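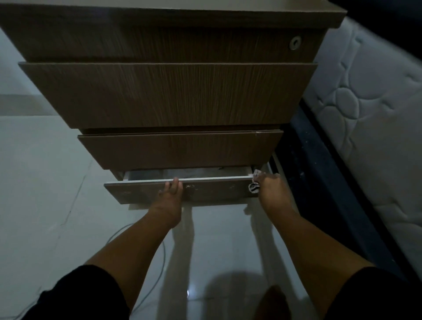 A person working at the partly open bottom drawer of a four-drawer chest, beside a bed.

The Tundside drawer fault was a recurring failure in the household robot program run by Vollska at its Tundside test apartments. It affected the Dorka, a two-armed machine meant to put away clothing in ordinary bedroom furniture. The fault caused the robot to keep pushing a drawer after the drawer had jammed. It damaged furniture and led to one minor injury.

Background

The Dorka was trained on recordings of people doing household tasks from their own point of view. The set used for drawers held 3000 recordings, of which 2887 were kept after review. Most showed drawers at waist height or above. Low drawers, which a person usually works from a crouch or from the floor, were poorly covered, as were cases in which cloth had slipped over the side of a drawer and into the rail.

Description of the fault

The robot judged whether a drawer was closed by two signals: the distance its wrist had traveled and the force at its fingers. On a low drawer the arm was almost fully extended, and the force reading became unreliable. If a sock or sleeve was caught at the corner, the drawer stopped short, but the software took the low reading to mean that the drawer was still moving. It then raised the push in steps until a separate limit in the shoulder cut power.

Company logs listed 158 such events. In most of them the only result was a bent rail or a scuffed drawer front. In April a test resident reached down to free a piece of cloth while the robot was still pushing, and two of her fingers were bruised. Testing in the apartments was stopped the same afternoon.

Investigation

The review was led by Müzeyyen Çınar, then head of safety at Vollska, with bench testing carried out by the outside laboratory Shenoy. The laboratory reproduced the fault with a single sock placed over the rear part of the rail. Its report found that the shoulder limit had worked as designed but had been set for lifting and was too high for work near a person's hands.

Changes

Vollska lowered the push limit for all drawers below knee height and added a rule that the arm must back off after one failed attempt. New recordings of low drawers were also collected, including some in which cloth was cleared by hand from the side of the drawer. The resident's account was attached to the final report at her request.

See also

Force limiting
Pinch point
Robot learning from demonstration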